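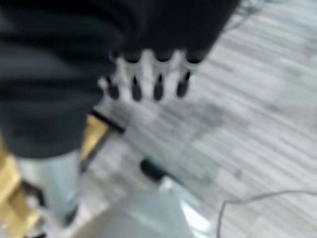 **Tips for trying out grippers on household chores**

I've been swapping hands and grippers on the same arm since February, mostly on laundry and kitchen jobs, and a few habits have saved me a lot of grumbling. I've got three on the shelf right now: the Brirnov (four slim fingers and a thumb), the Brorlow (a plain two-jaw pincher) and a Sisay suction cup I picked up secondhand.

**Use the same cloths every time.** I keep a bin with a dish towel, a pillowcase and a big heavy sweatshirt, and every hand gets the same 15 tries on each. I used to grab whatever was in the dryer, and my notes from back then are useless!

**Start with the towel.** The Brorlow looks like a champ on towels – it pinches a corner and hangs on. Give it the sweatshirt and it likes to grab two layers at once. The Brirnov is slower, but it managed 13 out of 15 sweatshirt pickups last time, and I'd forgive it a lot for that.

**Clean the fingertips.** Lint builds up on rubber faster than you'd think. A damp microfiber cloth does it, then let them air dry. Skip the fabric softener on your test cloths too, it leaves a film and you'll blame the gripper.

**Tie up the slack before you start.** I use hook-and-loop straps every foot or so down the arm and leave a loose loop at the wrist so it can turn all the way around. Too tight and the plug works itself out (ask me how I know).

**Check the wrist camera with the worst cloth you own.** Dark fabric fools mine all the time. I turned the exposure up one notch in the Wirnwood controller, moved a floor lamp over to the side, and the folds finally showed up. If your video is smeary, slow the arm down before you go shopping for another camera.

**Write down the misses.** "Slipped," "grabbed two" and "never touched it" are three different problems, and I fix them in three different places. A pencil and an index card work fine.

**Suction is for the kitchen.** The Sisay is lovely on plates and smooth lids, hopeless on anything knitted. I still try it on a sock now and then.

Next up is fitted sheets, with the Brirnov going first. I've cleared an afternoon for it and bought more index cards.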